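Clalum Koppel 벤치셀: 액체 이송 작업 갤러리

제품 안내 > 벤치셀 > Koppel > 작업 사진

Koppel은 Clalum이 공급하는 탁상형 로봇 셀이다. 시험관, 비커, 볼처럼 뚜껑 없는 용기 사이에서 소량의 액체를 옮기는 반복 작업을 대상으로 한다. 이 페이지에는 Urkstead 시연실의 작업 사진과 함께 도입 검토 단계에서 문의가 잦은 항목을 정리하였다. 전체 사양은 제품 데이터시트를, 설치 조건은 설치 안내서를 따른다. 두 문서와 이 페이지의 내용이 다를 경우 데이터시트가 우선한다.

시연에는 착색한 물을 사용한다. 실제 시약의 적합성은 별도의 평가 서비스(Derncombe 평가)에서 확인하며, 시연 결과로 대신하지 않는다. 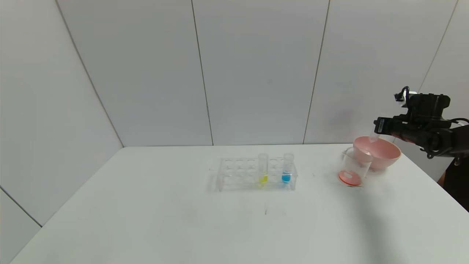 Urkstead, 2022년 9월 16일

투명한 소형 튜브를 집어 분홍색 볼 위에서 기울인 자세. 랙에는 노란색 액체와 파란색 액체가 든 시험관이 꽂혀 있고, 볼 옆의 유리 비커 바닥에 주황빛이 도는 붉은 액체가 얕게 깔려 있다.

붓기 동작은 접근, 정렬, 기울임, 유지, 복귀의 순서로 구성된다. 각 단계의 속도와 대기 시간은 작업 파일에 개별 값으로 저장된다. 기울임 각도는 용기 종류별로 상한을 지정할 수 있고, 상한에 도달하면 손목은 그 각도에서 정지한 뒤 유지 단계로 넘어간다. 유지 시간이 짧으면 튜브 벽면에 남는 양이 늘어난다. 점도가 높은 액체는 유지 시간을 먼저 조정하고, 각도는 그다음에 조정하는 순서를 권장한다.

수용 용기의 위치는 작업 파일에 등록된 좌표를 기본으로 사용한다. 카메라 보정을 켜면 용기 윤곽을 검출하여 등록 좌표와의 차이를 보정한다. 검출된 차이가 허용 범위를 넘으면 붓기를 시작하지 않고 대기 상태로 전환된다. 허용 범위는 관리자 계정에서만 변경할 수 있다.

투명 용기는 배경과의 대비가 낮아 검출 조건이 까다롭다. Koppel의 기본 작업면이 무광 백색인 것은 착색 액체와 불투명 용기를 기준으로 조명을 설계한 결과이며, 무색 액체를 투명 용기에 담아 쓰는 공정에서는 회색 작업 매트(별매)를 검토할 필요가 있다. 매트를 사용할 때는 작업면 높이를 다시 측정해야 한다. 측정을 생략하면 하강 높이에 매트 두께만큼의 오차가 남는다.

액량 계측 기능은 포함되어 있지 않다. 이송량을 기록해야 하는 공정에는 외부 저울을 연결한다. 저울 값은 기울임 단계의 정지 조건으로 지정할 수 있으며, 이때 통신 지연을 고려해 목표값보다 낮은 지점에서 감속하도록 설정한다. 감속 지점의 초기값은 제공되지 않는다. 사용 액체로 예비 시험을 하여 정한다.

그리퍼

핑거는 검은색 수지 재질의 교환식 부품으로, 안쪽 모서리에 잔 톱니가 가공되어 있다. 둥근 시험관을 세로로 집을 때 미끄러짐을 줄이기 위한 형상이다. 표면이 매끄러운 유리 기구를 집을 때는 탄성 커버를 씌울 수 있다. 커버를 씌우면 파지 폭이 줄어드므로 공구 설정에서 커버 항목을 선택해야 한다.

파지력은 작업 파일에서 용기별로 지정한다. 얇은 플라스틱 튜브에 유리 비커용 값을 적용하면 튜브가 변형되고, 변형된 튜브는 랙에 다시 꽂히지 않는 경우가 있다. 새로운 용기를 등록할 때는 최저값에서 시작하여 단계별로 올린다.
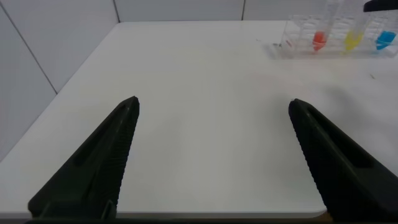
핑거의 교체 주기는 파지 2000회이다. 누적 횟수는 컨트롤러에 기록되고, 주기에 도달하면 작업 종료 시점에 교체 안내가 표시된다. 안내가 표시되어도 장비는 정지하지 않는다. 교체 후 횟수 초기화는 수동으로 해야 하며, 초기화를 하지 않으면 안내가 계속 표시된다. 좌우 핑거는 반드시 함께 교체한다. 한쪽만 교체하면 닫힘 위치의 중심이 어긋나고, 이 오차는 카메라 보정으로 제거되지 않는다.

핑거 고정 나사는 동봉된 토크 드라이버로 조인다. 일반 드라이버를 사용하여 발생한 나사산 손상은 보증 대상에서 제외된다. 교체 후에는 무부하 개폐를 먼저 실행하고, 이어서 빈 시험관으로 파지 시험을 한다.

랙은 투명 아크릴제와 백색 수지제 가운데 선택할 수 있다. 아크릴 랙은 시험관 하부의 액면을 육안으로 확인하기 쉽지만 반사광이 생긴다. 액면 검출을 자동으로 수행하는 공정에서는 백색 랙 쪽의 오검출이 적다. 다만 백색 랙은 시험관 하부가 가려지므로 침전물 확인이 필요한 작업에는 적합하지 않다. 사용자가 보유한 랙도 등록할 수 있으며, 구멍 간격과 상판 높이를 입력한 뒤 모서리 위치를 티칭한다.

랙의 고정 방식에 관한 문의가 많다. 기본 구성에는 고정구가 없다. 시험관을 뽑을 때 랙이 끌려 움직이는 경우에는 바닥 고정판을 추가하거나 인출 속도를 낮춘다. 작업면에 양면테이프로 고정하는 방식은 세척 후 위치가 바뀌므로 권장하지 않는다.

Derncombe 평가 서비스

도입 전 평가는 Derncombe 시험실에서 진행한다. 의뢰자가 용기와 액체 정보를 제출하면 담당 부서에서 작업 파일을 작성하고, 반복 시험을 수행한 뒤 보고서를 발행한다. 기간은 시료 접수 후 7영업일이다. 인화성 액체, 생물학적 시료, 규제 물질은 접수하지 않는다.

지난 5월에 실시한 내부 평가에서는 착색수를 사용한 붓기 동작을 242회 반복하였다. 이 시험은 동작의 완료 여부만을 판정 항목으로 삼았고, 이송량의 정밀도는 측정하지 않았다. 해당 결과를 정량 분주 성능의 근거로 인용할 수 없다.

보고서에는 작업 파일의 설정값, 정지 이력, 정지 원인 분류, 용기별 파지력이 기재된다. 원시 로그는 요청 시 제공한다. 영상 기록은 기본 항목이 아니므로 필요한 경우 접수 단계에서 신청해야 한다. 평가에서 작성한 작업 파일은 도입 후 그대로 사용할 수 있으나, 설치 장소의 조명이 다르면 카메라 노출을 다시 설정한다.

설치 공간과 배선

작업면 주위에는 밝은 회백색 패널을 세운다. 패널은 외부 광원의 영향을 줄이고 배경을 일정하게 유지하는 역할을 한다. 안전 방호물로 설계된 부품이 아니므로 협동 작업 여부와 관계없이 설치 장소의 위험성 평가를 별도로 실시해야 한다. 패널 사이의 이음선은 배경 학습 단계에서 제외 영역으로 등록된다. 패널을 이동하거나 교체하였을 때는 배경 학습을 다시 실행한다.
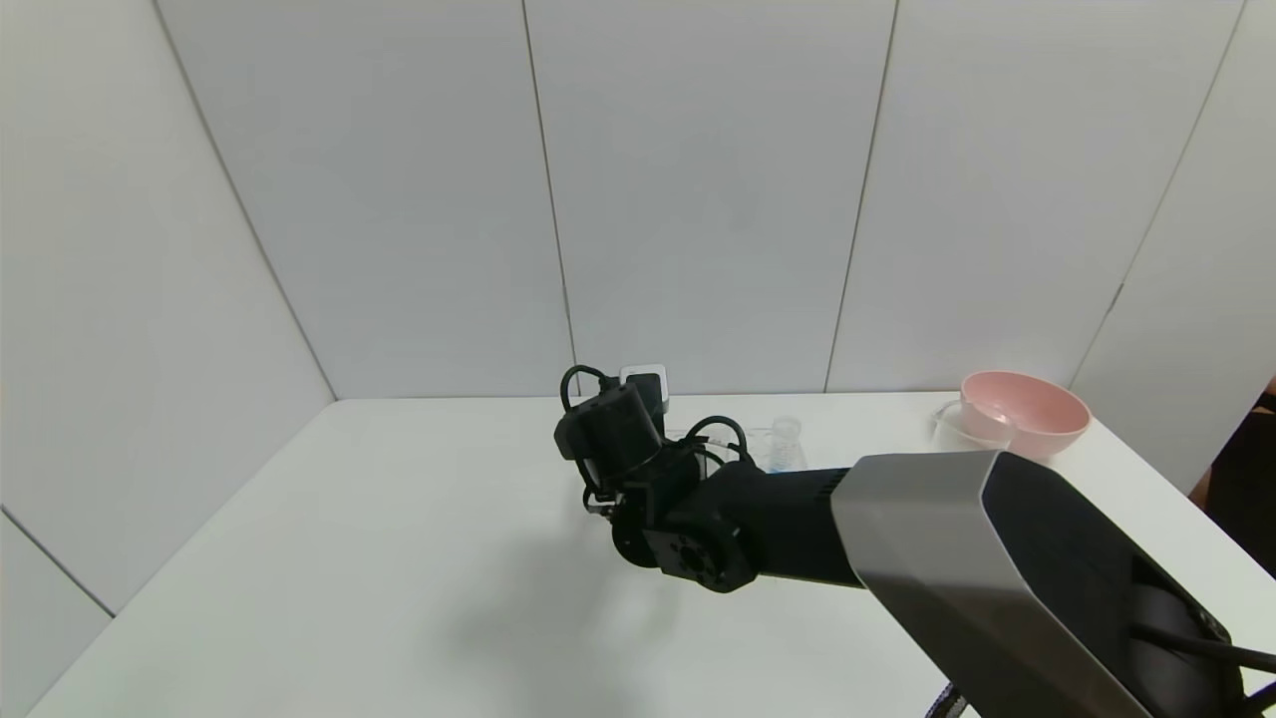 손목부의 케이블은 관절 회전에 필요한 여유를 두고 고리 형태로 배선한다. 여유가 부족하면 손목을 크게 돌리는 자세에서 커넥터에 인장 하중이 걸린다. 반대로 고리가 지나치게 크면 키가 큰 용기에 닿을 수 있다. 출하 시의 고리 크기는 표준 시험관과 비커를 기준으로 조정되어 있으며, 이보다 높은 용기를 사용할 때는 작업 경로의 통과 높이를 올려 간섭을 피한다. 케이블을 임의로 묶어 고정하는 것은 금지한다.

팔의 경로 계획은 등록된 용기를 장애물로 처리한다. 등록되지 않은 물체는 경로 계산에 반영되지 않는다. 작업에 사용하지 않는 병이나 계량컵을 작업면에 남겨 둘 경우에는 보관 구역을 지정하고 그 구역을 진입 금지로 설정한다. 보관 구역은 뒤쪽 벽면을 따라 두는 배치가 일반적이다. 앞쪽에 두면 팔의 대기 자세와 겹치는 범위가 생긴다.

손잡이가 있는 용기는 방향을 함께 등록한다. 손잡이 방향이 등록값과 다르면 파지 지점이 달라지며, 현재 소프트웨어는 손잡이 방향을 자동으로 판별하지 않는다. 볼처럼 입구가 넓은 용기는 수용 용기로만 등록할 수 있고, 파지 대상으로는 지원하지 않는다.

청소는 전원을 차단한 상태에서 실시한다. 작업면은 중성 세제를 묻힌 천으로 닦고 마른 천으로 마무리한다. 관절부와 구동부에는 액체를 분사하지 않는다. 액체가 손목부에 튀었을 때는 작업을 중지하고 그리퍼를 분리하여 커넥터의 상태를 확인한 다음 재조립한다.

구성과 보증

기본 구성: 로봇 팔, 그리퍼, 컨트롤러, 작업면, 배경 패널, 카메라, 토크 드라이버
별매품: 회색 작업 매트, 탄성 커버, 바닥 고정판, 백색 랙, 외부 저울 연결 케이블
소모품: 핑거(좌우 1조)
보증 기간: 설치 완료일로부터 2년. 소모품 및 침수 손상 제외
작업 파일 작성 교육: 설치 시 포함. 추가 교육은 유상

견적 의뢰 시에는 사용할 용기의 종류와 외형 치수, 액체의 명칭, 시간당 처리 건수, 설치 장소의 폭과 깊이를 기재한다. 치수가 표시된 도면이 없으면 용기 실물을 Derncombe 시험실로 송부할 수 있다. 송부한 용기의 반환을 원하는 경우 의뢰서의 반환란에 표시한다. 표시가 없는 용기는 평가 종료 후 폐기한다.

Urkstead 시연실 방문은 사전 예약제이다. 방문자가 지참한 액체는 시연에 사용할 수 없고, 빈 용기의 파지 시험은 예약 시 신청한 품목에 한하여 실시한다.

관련 문서: Koppel 데이터시트 / 설치 안내서 / 핑거 교체 절차서 / Derncombe 평가 의뢰서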